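Has anyone been up inside the old Riding School at Gedlow lately?
Local Buildings & History board > Institutions and where they lived

marlpit_jo
I've got properly hooked on the Gedlow Drawing Society and I need to share it with people who will understand. I went in to look something up about my great-aunt and came out four hours later with a notebook full of addresses. The Society moved house six times before it settled in the Riding School, and every single move seems to have been meant as temporary! First it was over a corn chandler's in Petek Street, then the back of the assembly rooms, then (my favourite) the upper floor of the town weigh-house, where the minutes complain that the floor shook whenever a loaded cart came in and all the pencils rolled off the desks.

What I can't work out is when they got the north gallery of the Riding School, the long one with the roof lights. The minutes just start mentioning it as if everyone knows. Does anybody have a plan, or a memory of the inside, or anything at all?

copperbeech
Oh I love this. My dad took evening classes there. He always talked about the stairs, which had iron hoops along one side from when there was tack hanging on them. He said you came up past the hoops and then suddenly there was all that light. No plan I'm afraid, but I can ask him about the layout.

Tarn_and_Tow
The gallery came with the second lease. The first lease only covered the two rooms over the harness store and the use of the yard pump. I've seen a copy of it in the Hokeck estate papers and it is quite a funny read, there's a whole clause about not letting students draw the horses without asking the head groom.

marlpit_jo
The HORSES clause. Please tell me you copied it out.

Tarn_and_Tow
I did, in pencil, in a notebook that is somewhere in this house. Give me a bit.

oldslater
Going to disagree with the second lease idea. I worked on that roof for most of one summer, in my twenties, and the roof lights aren't later than the building. The rafters were trimmed for them from the start. So somebody wanted daylight up there before the Society ever arrived, and I'd bet the gallery was used for something before they had it. The harness store end has a completely different roof, much rougher, which makes me think the drawing people were put in the cheap bit first and moved along.

Tarn_and_Tow
That doesn't contradict me though! Second lease, better end of the building. The roof lights can be as old as you like and the Society still only got under them later.

oldslater
Fair. I read "came with" as "was built for". My fault. But I do think it was a hayloft at no point whatsoever, and the plaque on the yard side says hayloft.

copperbeech
The plaque also spells the architect's name wrong, so I wouldn't lean on it.

quillon
Could it have been a viewing gallery? Riding schools often had somewhere for people to stand and watch. The other one I know well, out at Vinov, has a raised gallery running the full length, and you can still see where the rail was. It got boarded over when the county library stored its overflow there.

marlpit_jo
Ooh. But would a viewing gallery want roof lights, if what you're looking at is down below?

quillon
It would if there was no other light in the hall. At Vinov the windows are tiny and high up. I'm only guessing with Gedlow, I've never been further in than the yard.

oldslater
There were sawn-off uprights along the inner edge, set into the floor beam. I assumed a partition. They could well have been a rail, they were too close together for a partition now I come to think of it. I'm annoyed I never measured them.

marlpit_jo
I am so pleased I asked this. So it may have started as a place for people to look at horses, and ended up as a place for people to look at plaster casts.

Frauke Eichhorn
Hello all, I don't post much but I catalogued part of the Society's casts before they were split up. I can help with the gallery a little. There is a hand list from the move with the casts numbered by bay, and it runs to 30 bays, which never made sense to me for the rooms over the harness store. It must be the long gallery. The list has no year on it, sadly. It does say the move was done in February and that it was too cold to handle the large ones, so they sat in the yard under sacking until someone found gloves.

marlpit_jo
Frauke!! This is wonderful. Is the hand list somewhere a person can go and see it?

Frauke Eichhorn
Yes, it went with the papers and not with the casts. Ask for the box marked "Removals". You will need to say it slowly because there is another one marked "Renewals" and they always bring that first.

Tarn_and_Tow
Found the notebook. The clause reads: "No pupil shall take the likeness of any horse in the stalls save by leave of the head groom, nor shall any pupil feed the same." So presumably both had already happened.

copperbeech
Spoke to Dad. He says the gallery was divided by curtains when he was there, heavy brown ones, and the life class had the far end by the stove. He remembers 5 easels in his group and a fight every week over the one that didn't wobble. He's quite sure there was no rail by then. He also says he'd love to go back up if anyone ever organises it.

quillon
Is it even open? I thought the whole upper floor was let.

Aino Kemppainen
It is let, but we do get people asking and we are always happy when they do. I'm in the building most afternoons. The gallery is one long room again, the curtains are long gone, and the stairs still have the hoops! I can usually take a small group up after half past four if you write first. Don't use the old address on the town website, because it goes to the people who were here before us.

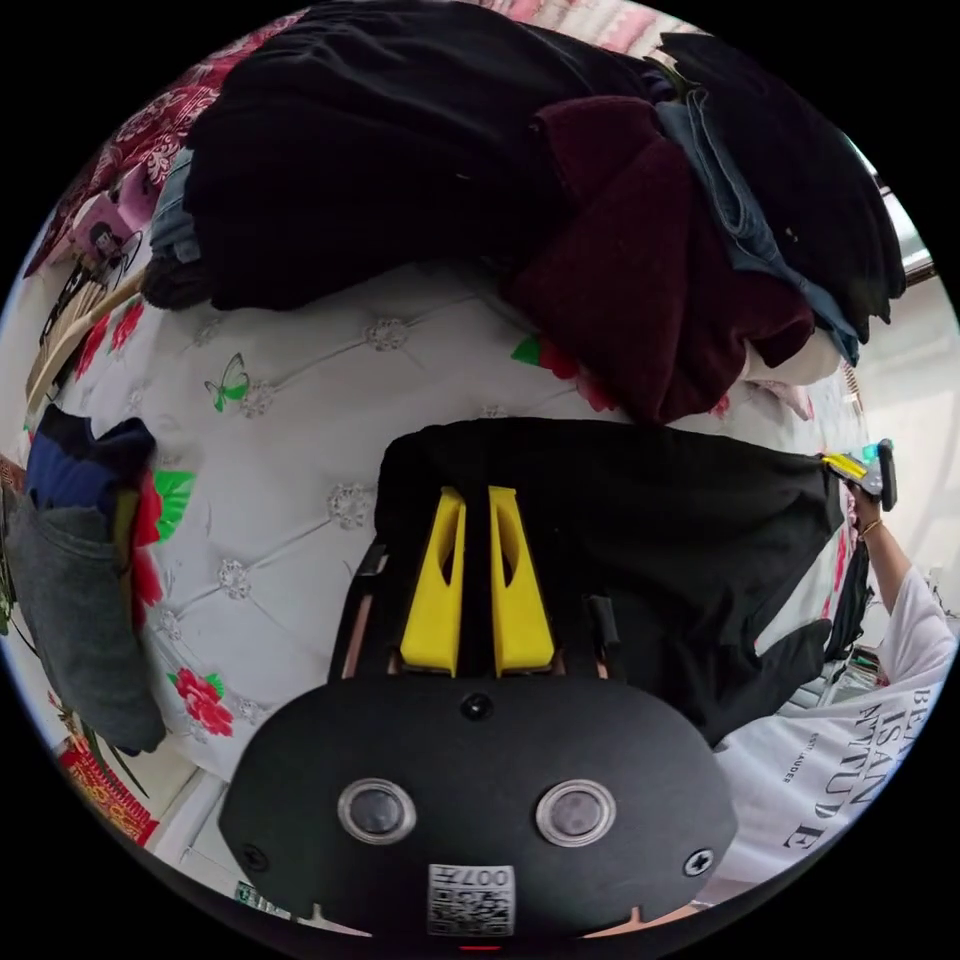
Visits to the gallery
Riding School, upper floor, Gedlow. Please use the yard entrance and ring the second bell.

marlpit_jo
Thank you so much Aino, I've written to you. I'd like to bring copperbeech's dad if he's up to the stairs, and oldslater if he'll come and look at that floor beam with a tape measure.

oldslater
I'll come. Are the sockets for the uprights still visible or has it been floored over?

Aino Kemppainen
There is a newer floor in the middle but it stops short of the edge on the yard side. I walked along it just now to check for you and there are square patches of different wood, quite regular. I would not like to say what they are. Bring the tape measure!

Tarn_and_Tow
Yard side? I thought oldslater meant the inner edge.

oldslater
I did mean the inner edge. That's the side over the riding hall. If there are patches on the yard side as well then I don't understand the building at all, and I've been lying on top of it.

quillon
Stalls or lockers on the yard side, maybe? Or a counter?

Frauke Eichhorn
The bays in the hand list go up one side and down the other, if that helps. I always took them to be shelves. If each patch is the foot of a post, you might try counting them against the list and see if you arrive at 30.

marlpit_jo
Right, I'm going to see the Removals box first and copy the bay list so we can take it up with us. Frauke, is it legible or should I bring a magnifier?

Frauke Eichhorn
Bring the magnifier. The first page is lovely, and then somebody else takes over.

copperbeech
Dad says he can do the stairs if he can hold the hoops on the way up. He's already looking for his old sketchbook – I'll scan anything that shows the room and put it on here.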